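Notebook, bin clearing, January
Entered by Aksel Gunnlaugsson; read by Oddur Bisgaard

Purpose: to determine whether the grasp scorer trained on the Leiva set may be used in the bin without retraining.

Method. Each trial begins with green and reddish-brown pieces tipped into the bin and ends when the planner reports no candidate above threshold. The overhead view is captured before every attempt with the arm withdrawn. The scorer was trained on 3934 labeled grasps, all on a flat surface. Bin walls were masked for the first 239 attempts and left unmasked thereafter.

Result to date. 1470 attempts have been logged. Failures are concentrated among pieces resting near a wall, where the scorer prefers a closing direction that the wrist cannot reach. Parallel pieces in contact are the second group; the scorer tends to treat the pair as a single wide object.

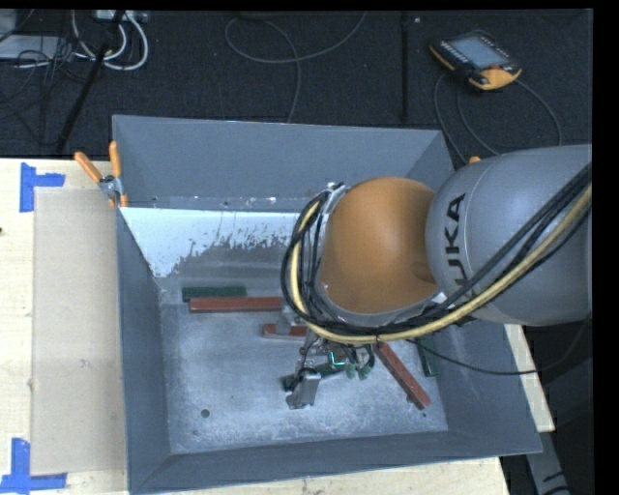 The collision margin on the side walls was reduced to 3 mm at 2:15 p.m. and the wall cases are to be repeated with this value. Attempts made under the old margin shall be kept in a separate folder and excluded from the Sostcombe comparison.

Open: O.B. asks that the cable bundle be added to the collision model. Agreed, pending measurement of the loop at full wrist rotation.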